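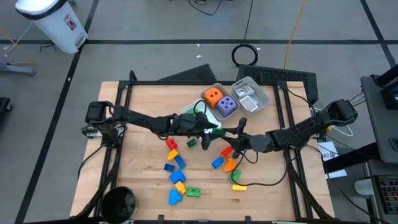
Toy table checklist – blocks, dice and bins
Estero play and learning room
Last updated: February

I do this one every Monday before anyone gets near the toys, and then a shorter version at the end of the day. Tick it, write something if there's something to write, and leave the sheet on the clipboard. My own comments are under each item so you can see what I look for. Feel free to argue with me in the margin.

1. Tabletop
OK, one comment.
Run your bare hand over the whole wooden top, slowly, and go with the grain and then across it. You're feeling for splinters and for sticky spots. I found a rough patch last month and sanded it by hand, and it's been fine ever since. Wipe with a damp cloth, then a dry one. Please don't spray cleaner straight on the wood, I've asked before!

2. Floor near the table
OK.
Look for cords where people walk, and for blocks that rolled off. I step on at least one a week. The tape lines on the gray floor should be flat with no curled ends – if a corner lifts, pull that piece and put down new tape, don't press it back and hope.

3. Bins
OK, needs a follow-up.
There's a bin for blocks, a bin for the two big foam dice, and a bin for the small flat packs. Blocks and dice don't share, because the foam gets dented by the block corners and then I'm the one who hears about it. Check every rim and the handle holes with a fingertip. Plastic bins crack at the handle first, in my experience, and a cracked handle pinches. I'd like a spare from Noltport, same size, so we can swap one out the day it goes. The follow-up is me ordering it, so that's on me.

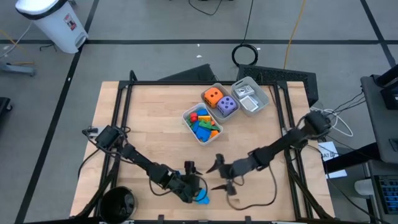
4. Foam dice
OK.
Squeeze the orange one and the purple one. Foam should spring back, and no bits should come off on your hands. Look at the corners for bite marks (yes, really). If you can pick a crumb off with a fingernail, that die is done and goes in the trash, no second chances.

5. Blocks, one at a time
Mostly OK.
It's the slow part and I won't pretend I love it. Pick each block up and turn it all the way around. The flat sides are easy, you'll see a crack right away. The studs are where I slow down, and on the long ones I go stud by stud from one end to the other. 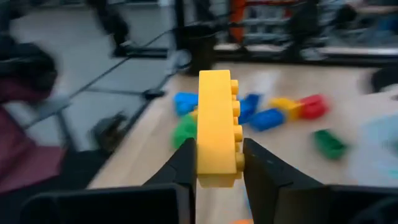
Press on the sides too, gently, and listen. A block that creaks has a split somewhere even if you can't find it yet. I put those in an envelope marked HOLD and look again in better light. White stress marks at the corners are a "watch", sharp edges are a "remove today". I wash the lot in warm water with a little dish soap and let them dry overnight on a towel, hollow side down. The Hirose rack is good for that if you can get it before the art people do.

6. Putting blocks back
OK, with a grumble.
Any order is fine, I don't sort by color and you don't have to either. What I do care about is the height. Nothing should stick up so far that it tips out when you lift the bin by the handle.

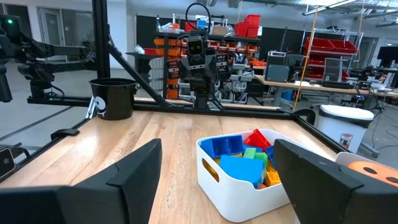

I like to give it one small shake on the table before I carry it anywhere. If a block jumps out, take a few off the top and lay them flatter. Big ones first next time, small ones in the gaps. And keep the handle holes clear enough to get your fingers in – I've jammed a knuckle on a block corner and it smarts for an hour.

7. Shelf and storage
Not OK.
The Brokent shelf still leans a bit to the left. I tightened the screws, it went right back. Until it's fixed, bins go on the bottom level only.

8. Sign off
Initial the sheet, put the time on it, and hang it back up. Mine was done at 8:15 with one open item (shelf) and one order to place (bin).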